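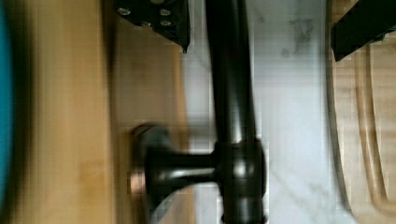

Ticket 890: wrist rotates 90 degrees on approach, then argues with the faucet
Component: Plomeo planner / wrist perception
Opened by: Yae Yagi
Assigned: Ailsa Rankin
Status: open, sulking

Yae, 9:20 am
Since the November merge, the approach to the faucet handle ends with the wrist rolled onto its side. The planner reports success. The handle detector reports two handles, a little apart, both with excellent confidence. We own one.

Ailsa, 9:40 am
Could be blur. The detector was trained on frames where the wrist moves like a polite person. Cap the approach speed and send me the log?

Yae, 10:05 am
Capped. Down to one handle, so thank you for that. Wrist still rolls. It also now takes long enough that I made tea between waypoints.

Ailsa, 10:30 am
Then it's two bugs in a coat. Splitting the duplicate handle into its own ticket. For the roll, check which frame the grasp pose comes in. Cover (our collision layer, for anyone reading this later) changed its default from base to wrist in that same merge. The release note says "minor cleanup."
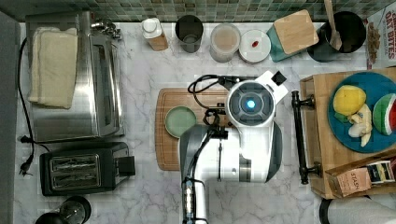 Yae, 11:15 am
Grasp pose is in wrist frame, Cover reads it as base frame. So it rotates a perfectly good pose into a perfectly bad one and then certifies it collision-free - in a kitchen that exists only in Cover's head. Replayed 20 logged approaches with the frame set by hand: 18 fine, 2 stopped short of the handle. No roll in any of them.

Ailsa, 11:50 am
The two short ones look like stale transforms. Same timestamp warning in both. What's the buffer set to?

Yae, 12:10 pm
Whatever Eglītis set it to at the Likesville site, judging by the comment in the config, which reads "temporary."

Ailsa, 1:30 pm
Patch is up. Cover now refuses any pose without an explicit frame ID and complains loudly. Expect it to complain about half our old scripts. Leave the speed cap on until the blur ticket moves, and please don't touch the buffer before I've read the warnings properly.

Yae, 1:45 pm
Not touching it. Nine scripts failing so far, three of them mine.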